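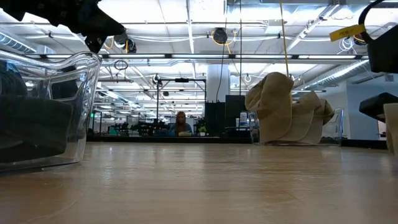
Scratches and all: a light wooden tabletop with glossy patches.

My mum had a rule about tables, and the rule was coasters. Coasters under mugs, coasters under glasses, a folded tea towel under anything that had been near the oven. When she moved to the flat in Nalstead she gave me her dining table, which I'd been banned from leaning on for most of my childhood, and within 2 weeks I had put a hot casserole dish straight down on it. I still feel a bit sick typing that.

So this spring I set out to learn how to look after wood properly, and then spent most of the time being told to calm down.

The person doing the telling was Audrey-Anne Cloutier. She mends furniture in a unit behind the old bus depot in Clurside, and I'd rung her up about my white ring (the casserole again). I was expecting a quote. She asked if I'd tried an iron. An iron! On my mother's table! But yes, a dry cotton cloth over the mark, iron on low, a few seconds at a time, lifting it to look in between. I did it at eleven at night with the kitchen door shut as if I was burgling the place. The ring went from white to a sort of faint grey, and after another go the next evening I had to tilt my head to find it.

She did warn me that the trick is for pale marks, where the damp has only got into the finish. Dark marks have gone down into the wood and those are a different job, usually sanding, and she'd rather you didn't start sanding on her say-so over the phone. Fair enough.

Scratches she mostly leaves alone. Fine ones can be softened with a bit of wax along the grain, and you can rub a walnut over them if you like the idea of it, though she reckons it's the oil doing the work and it wears off by January. She's got a soft spot for tables that have been used. Her own has a long gouge down one side from a sewing machine, an old Kennedy with a cast iron base, and she's had eleven different people offer to fill it.

What she does get cross about is spray polish. It builds up in shiny patches and then nothing else will stick. A damp cloth, a dry cloth, and wax twice a year is her whole routine. I bought a tin of Grorkeo, which smells like a church, and went over the lot with an old vest.

Mum came for lunch last month. She put her glass down right on the wood, no coaster, and carried on talking about her neighbour's fence.

Last updated: January

Comments (3)

pippin_h: Tried the iron on a mug ring, worked a treat. Do NOT use steam.

Garden Lane: Mayonnaise overnight also works on white rings. Smells awful.

tomasz3518: Where do you get the wax? The Nalstead hardware shop has never heard of it.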